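Home | Forums | Hardware and Tracking | Search | Log in

Jivlow 2.4 and left controller drift when reloading

petmontrider
Since the last patch my left controller slides off to the side whenever I bring it close to my chest to reload in Plokano. The right hand is fine. Headset firmware is current, room lighting hasn't changed and I've redrawn the boundary twice. Refresh rate is set to 90. Anyone else?

Tu_
Same symptom, but in every game, so I doubt it's Plokano. When the controller is close to the headset the cameras lose most of the ring and the runtime falls back on the inertial sensor. The old build held the last good position for a moment before letting go. The new one seems to let go at once.

petmontrider
I don't get it in every game. The Petmont demo is clean, and that has you holding a torch right under your chin for minutes at a time.

Shu-fen Yang
The Petmont demo snaps the torch to a fixed point once your hand is within a certain distance of your head. You wouldn't see drift there even if it was happening. Turn on the controller overlay in the developer menu and try again.

petmontrider
Overlay on. You're right, the real position wanders in Petmont too, the game just hides it. Left hand only, still.

I logged four reloads on Sunday with the overlay running. In 3 of them the left controller moved away from the body by the time my hand stopped, then jumped back when I lowered my arm. Worst jump was 195 mm. The right hand never moved more than a few millimetres under the same motion.
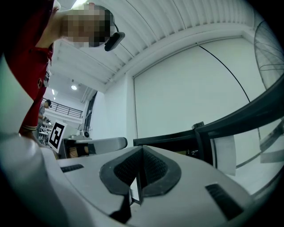 I also swapped the batteries between hands and re-paired both controllers. No change. If it was purely the runtime letting go early I'd expect both sides to suffer.

Tu_
Not necessarily. You reload with the left hand crossing the right, so the left one is hidden for longer. Try it mirrored, with the weapon in the left hand.

kerbstone
It's the lighting. It's always the lighting. Close the curtains and put a lamp on.

Shu-fen Yang
Lighting would show up at arm's length as well, and he says it's only close in. I'd agree with the mirrored test. Also check whether smoothing is set to 2 in the runtime settings. The patch reset mine to 0 and I had to put it back by hand — the menu still displayed the old value until I restarted.

kerbstone
Mine drifts close in and a lamp fixed it. Just saying.

petmontrider
Mirrored test done. The drift moves to the right hand, though it's smaller, so Tu_ is at least partly correct. Smoothing did read 2, but after a restart it read 0. Set it back and the jump at reload is much reduced, still visible in the overlay.

Tu_
The remainder is probably the hold time, then. There's no setting for that. I'm staying on the previous build until they put it back.

Shu-fen Yang
You can't join Plokano servers on the previous build, so that only helps for single player. I've sent a report with my own logs. If you add yours, include the overlay recording and the smoothing value from after the restart.

petmontrider
Will do tonight. Leaving the thread open.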